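Why does our rec hockey league charge goalies the same fee as skaters?

posted by slowglove_19

Hi everybody, long-time reader here and I think this is only my second post, so please be patient with me! I play goal in the adult C division at the Vultwood rink, and registration for the winter session just opened. The fee is $273 for everyone, goalies included. Up until last winter goalies paid half, and at my old league over in Grenov we paid nothing at all, just showed up with our gear and got thanked for it.

I don't want to be the guy who complains about money (I love this league, I really do, and the people who run it have been wonderful to me and my bad knees). But goalie gear costs a fortune, and I just put new pads on a credit card. When I asked at the front desk they told me ice costs went up and the league had to even things out. Is that normal? Do other leagues do this? And is there a nice way to bring it up with my captain before the December deadline without sounding like I'm holding the team hostage?

Thanks in advance, and sorry for the novel.

Fullside Wing

First of all, bless you for playing goal. Somebody has to and I'm so glad it isn't me.

To your question, yes, it happens, and I've seen it every which way. The rink sells the league a block of ice time, the league adds the referees, the scorekeeper and the insurance, and then the whole bill gets split by the number of people signed up. When there are plenty of goalies in town, a league can get away with charging them full price. When there aren't, the discount comes back in a hurry, usually right after a couple of games with a forward strapped into borrowed pads.

What our team does in the Vogler league is handle it ourselves. The league charges everybody the same, and then the skaters chip in and cover our goalie. With a bench our size it comes to nearly $19 apiece for the session, less than most of us spend in the snack bar. I'd take your captain aside after a game, in the parking lot or wherever you folks stand around talking, and just say the jump in price was more than you planned on and could the team help out. I'd bet you anything they say yes. Most skaters have no idea what you pay until somebody mentions it.

Ask about paying in 2 parts, too. Plenty of leagues will do it and never put it on the form.

Good luck, and I hope you get a shutout or two this winter!

backcheck_barely

same at our rink, everybody pays full. you can sub for other teams and they usually cover your ice that night, so it evens out some. bring it up early though, once rosters lock they won't change anything

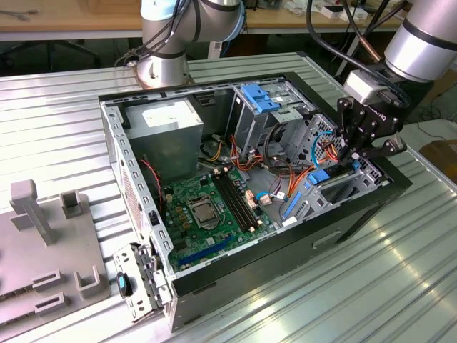 slowglove_19 writes back that the captain had no idea the discount was gone, and that the team is going to pass the hat before the first game, with the second half of the fee due after the holidays.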